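Two whole evenings in the quotations section of the Pasberg library and I have to share. There's a 928-page book of sayings about letters and letter writing!

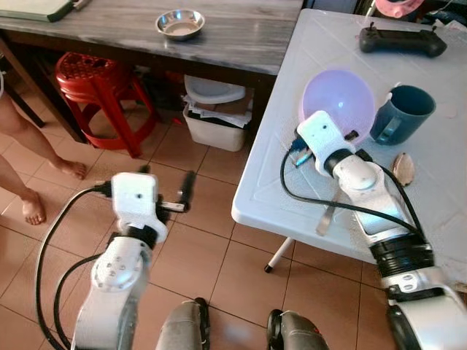
Tilow replied that old letters are only good when the writer is cross about something.

Yes!! The cross ones are the best. There's a run on page 236 that is all people complaining about slow answers, and I laughed out loud in the reading room.

I've copied out about 300 so far, mostly one-liners. Pencil only, my pen died Monday.

Next up is the chapter on postcards. Send me your favorites, short ones please, my notebook is nearly full!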